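Print this page | E-mail this page

Surface and Ornament in the Interior
Handout 4: Patterned walls and veined stone
Course tutor: Viorica Nikolaidis

Purpose of this handout

These notes accompany the fourth lecture. Please read them before the seminar, and bring your own sketches of one room which you know well. In the earlier lectures we spoke about plain surfaces: plaster, painted board, cloth of one colour. Now we come to surfaces which have a drawing in them. This drawing can be made by a person, as in a mural or a printed wallpaper, or it can be given by the material, as in marble and in many kinds of timber.

1. Two kinds of pattern

A printed pattern has a repeat. After a certain distance the same leaf or the same bird comes again, and the eye learns this distance very quickly. When the repeat is short, the wall becomes calm and we read it almost as one tone. When the repeat is long, or when there is no repeat, as in a mural, the eye continues to search, and the wall asks for more attention.

Veined stone has no repeat. The veins come from minerals which entered the rock when it was under pressure, and they follow the old cracks. For this reason they often run in one main direction with smaller branches to the sides. A designer who orders a slab should always see the slab itself and not only a small sample. In the sample there may be one vein, and in the slab there may be a whole river.

Students often ask if a strong stone can stand beside a strong wall. My answer is yes, but one of them must be quieter in colour. A dark ground with thin pale lines is usually quiet enough, even if the lines are many. 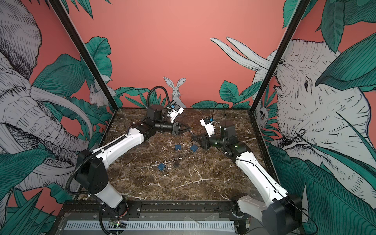 2. Scale

Scale is the relation between the size of the motif and the size of the room. In her lecture Drita Grgić used the word "voice" for this, and I find it a useful word. A small motif speaks softly and you must come near to hear it. A large motif speaks across the room.

The usual advice says that large motifs belong to large rooms. I do not fully agree. In the reading room at Hetton, the walls of a very narrow passage carry palm leaves taller than a person, and the passage feels deeper than it is. What matters more is how much of the motif can be seen at once. If furniture covers the half of it, the motif must still be understood from the other half.

Animals need special care. We recognise a face faster than any other form, and so a face on the wall becomes the centre of the room, whether the designer wishes it or not. The position of the eyes should be decided early, before the sockets and the lamps are drawn on the plan.

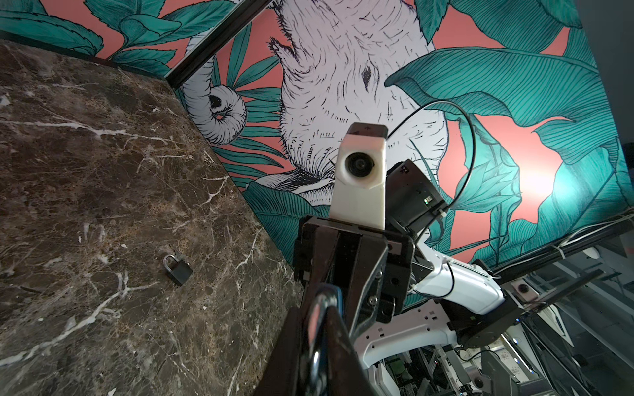 Fig. 2. Elephant in black line work with teal leaves on coral pink, beside dark veined marble.

3. Line and colour

A drawing made with hatching is a special case. The grey tone does not come from grey paint but from many thin lines close together. From near we see the lines, from far we see the shadow. Such a drawing works well beside flat areas of colour – the two do not compete, because each does a different job.

Coral and teal are close to opposite on the colour circle. Put side by side, each makes the other look brighter. If this is too strong for the room, do not make both of them paler. Change only one, or bring in a dark neutral below them, for example brown stone or dark timber. The dark neutral gives the eye a place to rest.

Artificial light changes these relations. Warm lamps make coral heavier and can turn teal a little towards grey. Test the colours in the evening as well as by day.

4. The meeting line

Where a horizontal surface meets a patterned wall there is always a line, and this line is often forgotten in student work. There are three common solutions: an upstand in the same stone, a thin shadow gap, or a direct joint. The direct joint looks the cleanest, but it needs a straight wall and a careful fitter. Citlali Arriaga will show details of all three from the Kurkel project.

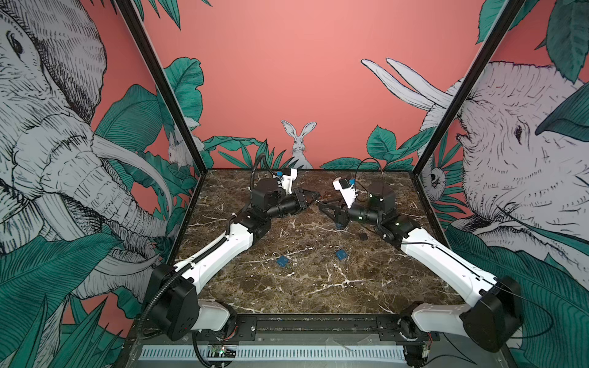

Fig. 3. Brown marble top with white and tan veins, illustrated wall panels.

5. Task for the seminar

a) Choose one patterned wall and draw its motif at 2 different scales.
b) Mark the main direction of the lines in the wall and in the nearest horizontal surface. Do they cross, or do they run together?
c) Write one page on which surface is the quieter one, and why.

Drawings on A3 paper, please. Late work goes to Snežana Tomić and not to me.

Print this page | E-mail this page

Related items
Handout 3: Plain surfaces and daylight
Handout 5: Floors, thresholds and borders
Reading list: Obradović collection of wallpaper samples
Seminar groups for May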